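3. Survey of seating in shared student lounges

3.1 Aim

The aim of this part of the project was to find out how soft seating in shared lounges is used and how quickly it wears. Two halls of residence were compared, Wivlow and Ludberg. Both were refurbished in the same year, but Ludberg was given mostly hard chairs and Wivlow mostly sofas and poufs.

3.2 Method

A paper questionnaire was left in both lounges during December. It asked how long residents usually sat, what they sat on and whether they moved furniture before sitting down. In total 274 forms were returned, of which 97 came from Ludberg. Forms with no hall marked were discarded before this total was taken. Fabric wear was graded by eye on the Wallner scale used in the second-year textiles module, where 0 is new and 8 is worn through.
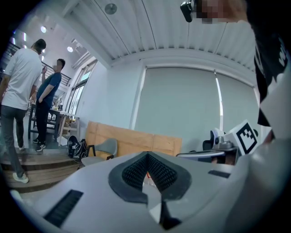 Figure 1. Hand-held gripper with printed marker block.

Grading was done in daylight, as the ceiling lights in the Ludberg lounge gave a yellow cast and made pilling hard to judge. Each item was graded twice and the higher value kept.

3.3 Results

Residents at Wivlow reported longer sitting times and were more likely to move items. Loose cushions were moved most often, usually to the floor or on to a pouf. Sofa seats showed the most wear at the front edge, where the highest grade recorded was 8. The hard chairs at Ludberg did not exceed grade 2.

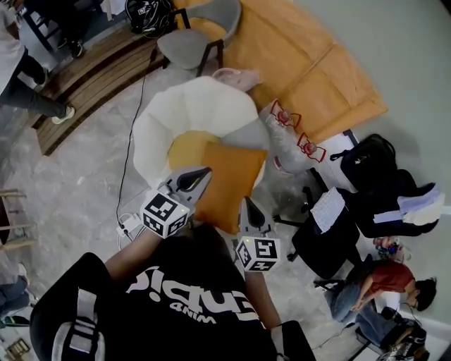
Figure 2. Yellow and orange cushions on a white pouf, with the orange sofa behind.

Seat covers supplied by Clalenow were graded separately. They can be removed for washing, and several had been refitted back to front, so front-edge wear could not be compared with the fixed covers. These items are listed in Appendix B and are left out of the averages in Table 4.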